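Storage Locker Security at the Fisgate Workshop
Student Project Report, Semester 2
Prepared by Kyu-ri Ji

The project compared padlocks for the 14 shared lockers at Fisgate. The total budget was 40 dollars per locker. Trials closed in August.
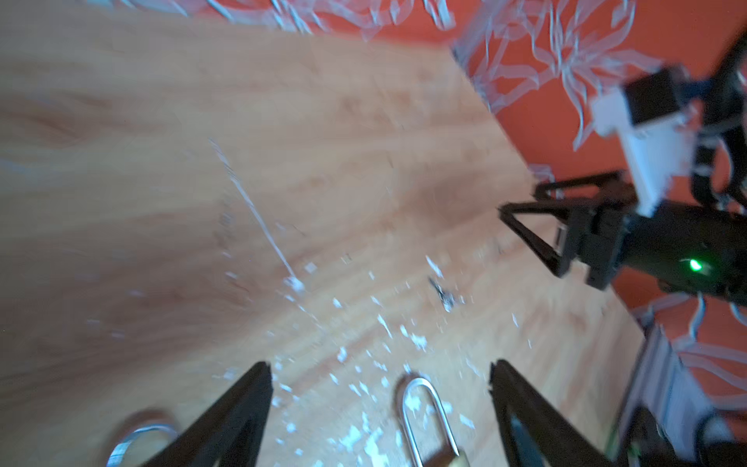
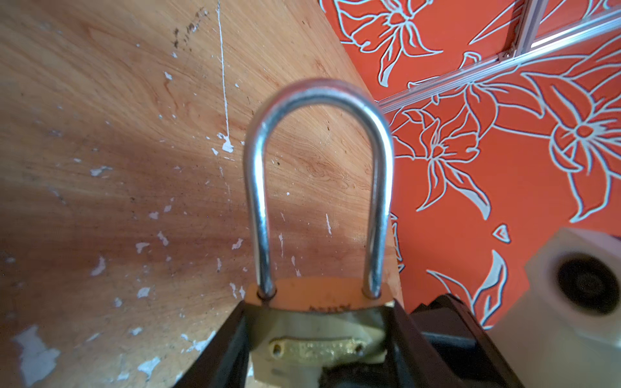
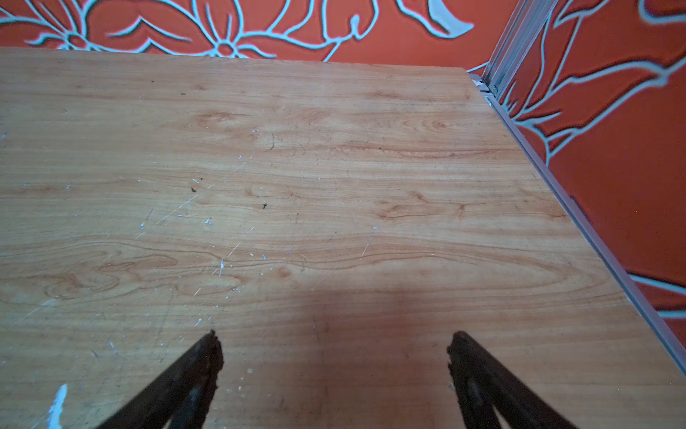
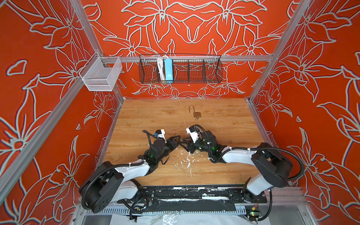
Recommendations are limited to locks that students can open without assistance. Members favoured a keyed model over a combination dial. The brass padlock has a tall steel shackle, which leaves room to pass it through a thick hasp. A spare key for each locker should be held at the front office and signed out on Friday mornings.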